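Last edited 14 Aug 2023. Maintainer: Fanni Hajdu.

# pirow-table-items

Written records of what is on and next to a dining table between meals, with the surface, the floor and the seating noted for each. One record covers one table at one time. The set holds nearly 700 records from 51 dining areas and uses 141 item labels.

The records were made to settle a narrow question: what has to be picked up, wiped or moved before a table can be set again. They are also usable for inventory work and for checking vocabulary lists. They are a poor source for anything about food, as plates with food on them were recorded only as `plate, in use`.

## Files

```
records.csv one row per table per visit
items.csv one row per item, keyed to records.csv
labels.csv item labels and their parent groups
surfaces.csv finish, color and marks for each tabletop
CHANGES.md
```

All files are UTF-8, comma separated, with a header row. Empty cells mean the field wasn't filled in. The string `none` means the field was checked and there was nothing to enter. Don't merge the two on import. The Durkum loader did this by default in its early versions, and any counts made with it should be redone.

## Fields in records.csv

| Field | Type | Notes |
|---|---|---|
| `rec_id` | string | stable across versions |
| `site` | string | place name only |
| `state` | enum | `clear`, `partial`, `set`, `in_use` |
| `top_color` | string | free text, lower case |
| `gloss` | enum | `matte`, `satin`, `high` |
| `floor` | enum | `tile`, `wood`, `carpet`, `other` |
| `seating` | string | types present, semicolon separated |
| `remarks` | string | free text |

`state` is the recorder's judgment. A table with a water bottle and one small item left on it is `partial`. A table with a cloth or a fixed centerpiece and nothing else is `clear`.

## Surfaces

High-gloss tops need more care than the others. On a dark brown polished top, an overhead light shows as a white patch, and anything small and transparent close to it is easily missed. Recorders were told to check such a top from a second side of the table before entering `clear`.
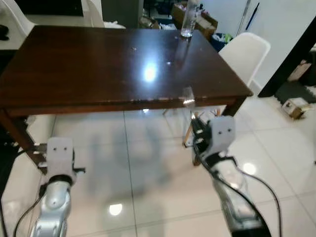

Smudges, specks and streaks go into `surfaces.csv` under `marks`, not into `items.csv`. Crumbs are the exception and have the label `crumbs`, parent group `debris`. If it isn't clear whether a spot is a crumb or a flaw in the finish, use `marks = speck` and leave it.

Marks are recorded before wiping. Where a second pass was done after wiping, it has its own row with the suffix `-w`. Few sites have both.

Color terms were left as written. `dark brown`, `deep brown` and `nearly black` all occur and in some cases refer to the same top under different light. Group them before filtering.

## Items

Labels are plain nouns. Material is a separate column, as is position.

- `bottle, water`: any size, full or not. Fill level goes in `fill` (`empty`, `low`, `half`, `full`). A little water left in the bottom is `low`.
- `fork`, `knife`, `spoon`: single pieces only. A bundle or a full holder is `cutlery, group`.
- `glass`: drinking vessels. Transparent objects that can't be identified are `unknown, clear`. Don't guess.
- `cap`: bottle caps away from their bottle.
- `napkin`: paper or cloth, see `material`.

Position is given as `center`, `edge_near`, `edge_far`, `corner`, or `off_table`. Near and far are relative to the side the recorder approached from, which is written in `remarks` if it matters. An item on the rim itself is an edge item even if part of it hangs over. Add `risk = fall` in that case.

For metal cutlery, `finish` takes `bright`, `scratched` or `mottled`. More than one value is allowed. Testadov records use `worn` for the last two and weren't converted, as the original sheets don't say which was meant.

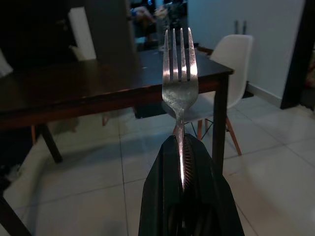

Should a fork be logged if it isn't on the table when the record is made?

Log it with `position = off_table` if it belongs to the setting being put out or taken away. A fork in a drawer or in the sink is outside the scope of the record and gets no row.

## Seating and legs

Chairs are entered by type in `seating`, for example `molded plastic; wood`. Mixed seating is common and shouldn't be treated as an error. Chair color goes in `remarks`.

A chair tucked under a table often shows only its legs. Thin wooden legs under a tabletop are `chair, probable` unless the seat has been checked. Stands and stools have turned up under the same entry, and we don't recommend using `chair, probable` for counts.

Table legs are described by section (`square`, `round`, `tapered`). This was added in version 2. Older rows are blank.

## Collection

Records were made on paper sheets and typed up afterward. The sheet layout came from Bíró and was shortened twice: the fields for room lighting and meal type were dropped. Lighting remains in `remarks` for some rows, usually as `overhead on` or `daylight`.

Most of the rows from December are `set` or `in_use`. Don't read the ratio of clear to set tables as typical of the whole year.

## Known problems

- `unknown, clear` is used unevenly. Some recorders applied it to bottle caps and plastic wrap.
- `fill` is missing for opaque bottles, and should have been `not visible`.
- Duplicate item rows exist where a fork was moved during a visit. They share a `rec_id` and have different positions. Keep the first.
- `floor = other` includes both stone and vinyl.
- Two spellings of `placemat` are in `labels.csv`. Both map to the parent group `linens`.

## Corrections

Send the `rec_id`, the field name and the proposed value to Fanni Hajdu. Corrections to `state` also need a line saying what was left on the table. New labels are added only between versions, and a label is never reused for a different item once it has been retired.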